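About Skavedow

Skavedow is a small robotics workshop with a large laundry problem. We teach robot arms to handle cloth: picking it up, passing it along, hanging it on something and, on good days, folding it. Cloth doesn't hold still and never looks the same twice, so we expect to be busy for a while.

Who we are

Britta Lindemann started the company after leaving a job in packaging machines, where everything was a box and she was bored. Abelardo Paredes writes the control software and buys the secondhand clothes. Mimoza Vukadinović runs the lab and decides who may touch what — the answer is usually Mimoza.

Open day

Every February we let the public in. Last time 124 people came, which is a lot of coats for a company with two hooks. Visitors watch the arms work, ask when they can have one at home, and look let down by the answer.

The favorite is the two-arm demo. One arm holds a garment draped over its rod while the other comes in from below with its gripper open and goes for the fabric. Anything plush makes it harder, and a hood is worse, as it folds over itself and hides its own edges. We run it at the speed we work at, so bring patience or a sandwich.

The red fleece on the rod, gripper fingers still wide open.

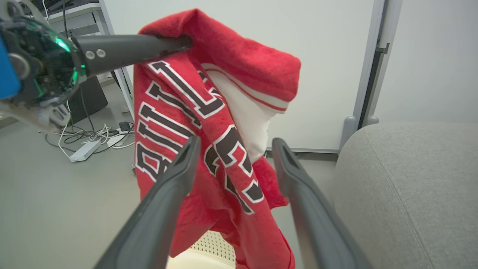 Planning a visit

School groups and companies can book a tour outside the open day. Tours start at 2 in the afternoon and end when Abelardo stops talking. Write to Mimoza at the front office, and tell her how many of you are coming. She will want the real number.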